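The cups at Dodevbridge

She has the kettle on before I have found somewhere to put my coat. The hall at Dodevbridge opens its doors at 2 on tea afternoons, and by then she likes to have the tables wiped, the cloths shaken out and the first stack of paper cups unwrapped, because (she tells me this more than once, and with great seriousness) a tea that starts late never catches up with itself.

"I wasn't going to do this for more than a summer," she says, hunting for the good teaspoons. "It was July, we had the windows open, and I thought, well, I'll see them through to the autumn. That's six years now."

I had come to talk about paper cups, which sounds a small subject until you have spent an afternoon with somebody who pours into them. The hall gave up its china when the old sink went, and she minded terribly. She still keeps a few saucers in the cupboard, wrapped in newspaper, and got them out to show me – green rims, very pretty, not a cup left to go with them!

"You feel it in your mouth, don't you," she says. "China's cold at the lip and then the tea comes. Paper's nothing at all and then the tea comes. I couldn't get used to it. But I'll say this, I don't go home with my hands all wrinkled any more, and I used to be at that sink until seven at night."

The cups come from Hamov, in a box that lasts them a good while. She tried a cheaper sort from Pretorius for one season and didn't take to them. "Too soft. You'd pick one up full and it would give at the sides, and then you've got tea on your cuff and you're apologising to somebody." She filled one for me and made me hold it properly, low down, with the thumb well round. On the busiest afternoon they have had, the spring sale, they got through 222 cups, and she knows the number because she had to go out to the car for the last sleeve herself.

What vexes her is the clearing up. People put a cup down, go off to talk, come back and can't tell whether it was theirs, and so they ask for another. She has tried pencils for writing names on, and a separate tray by the door, and the pencils all went home in people's pockets.

"You look inside, that's the only way," she says. "If there's a bit of brown at the bottom, it's been somebody's. And lift it, don't tip it, until you know what's in it."

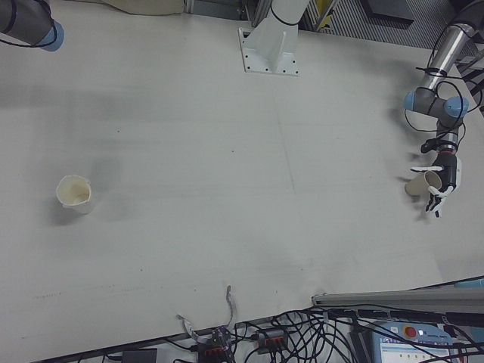

A regular at the Kernness teas wrote to me afterwards to say that they had gone the other way and asked everyone to bring a mug from home, and that it had worked nicely apart from the visitors, who never have one, so there is still a sleeve of paper cups under the counter. I read this out to her over the telephone and she was delighted.

"Well, there you are," she said. "Ask them what sort they buy."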